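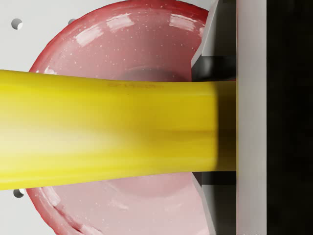
Banana, red bowl behind.

Segura open day, Torport -- 18/08/2021

Writing this up on the train so forgive the state of it. Six of us went over for the Segura ripening house open day, down on the old fish quay. I thought the whole thing would be done by lunch. Got out at four.

Getting there: take the Andier bus from the station, not a cab. The cab line was terrible and the quay road is down to one lane for the drains. Get off at the stop after the chandlery. The gate is on the water side, tiny sign, we walked right past it. Visitors sign in at the hut, hand over bags, get a hairnet and a paper coat. Closed shoes only. One woman in sandals got loaned rubber boots two sizes too big and clomped through the entire tour.

First stop was the dock door. Fruit comes in green off the Surkell boat, hard as wood, boxes stacked on pallets. Our guide had us each snap a green one. It really does snap. Sticky sap all over your fingers and it doesn't wash off, they had a bucket of something lemony for it and even that only half worked. They check pulp temperature with a probe before anything gets unloaded, and if a pallet is warm in the middle the whole lot gets set aside and argued over.

Then the ripening rooms. Two running, the rest open so we could walk in. Cold, and a big steady hum off the fans. Boxes have to be stacked so air is pulled through the fruit and not just past it, there's a tarp that rolls down over the gap between rows to force it. Ethylene goes in the first day, then they vent, then they bring the temperature down a bit at a time depending on what the stores want. Supermarkets ask for yellow with green tips. Street markets want it further along. Last person in our group asked about the smell and the guide said she stopped noticing years ago. I noticed. Sweet and kind of like nail polish.

The color chart is taped up everywhere, even in the restroom. Green at one end, brown freckles at the other. We had to grade a tray by eye and I was off by a full step on most of them. Lighting matters a lot, they've switched out all the tubes on the packing line becuase the old ones made everything look riper.

Packing line wasn't running which was a letdown. We did get the talk on bruising -- most of it happens after the fruit leaves the building, in the last truck and in the store. Bruises don't show for a day or so, so the complaint comes back to Segura anyway.

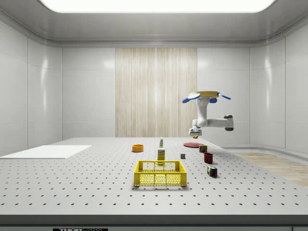 Yellow crate on the gray table, small yellow box and white bottle behind it.

Crates were the part I cared about as we still use cardboard at our place. Segura is moving local deliveries to returnable plastic. Mesh sides, they nest or stack, hose them out and send them back. Bought 200 to start in April and are still arguing with customers about getting them back. Deposit helps some. People keep them for garden stuff. I asked what a crate costs over its life against cardboard and got a long answer with no number in it, so I'll email and ask agian.
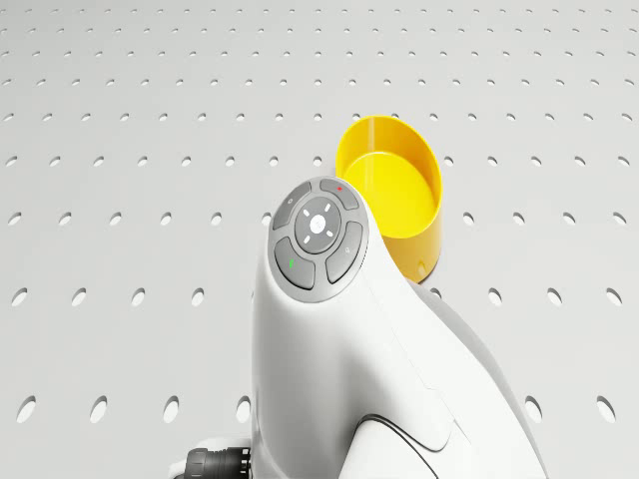 Lunch was late. Soup, rolls, and a banana cake that somebody had left out of the fridge too long but I had two slices. Seats ran out, we ate standing by the window looking at the harbor. Good chat with a couple who run a fruit stand up the coast, they buy the overripe boxes cheap and sell them for baking by the bag. Gone before noon most Saturdays, they said. Might try that.

After lunch a slide talk on the history of the quay. Long. The one good bit was a ledger page from the first boat to land bananas here, 2859 stems, all carried off by hand on shoulders up a plank. No boxes in those days, whole stems, packed in straw. They've got one of the old stem hooks on the wall in the office and will let you hold it. Heavier than it looks.

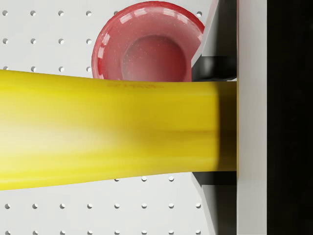 If you go

Wear a sweater, even in August. The rooms are cold and you stand around in them.

Eat before. See above re lunch.

No parking on the quay. Back lot behind the ice plant fills early.

Book with the Segura office by phone, the web form ate my first try. Kids are ok on the tour but not in the ripening rooms.

Shop by the gate is cash only and shuts before the tour ends, so go in first. Bought a bag of tips-green for home, will see how they come along on the counter.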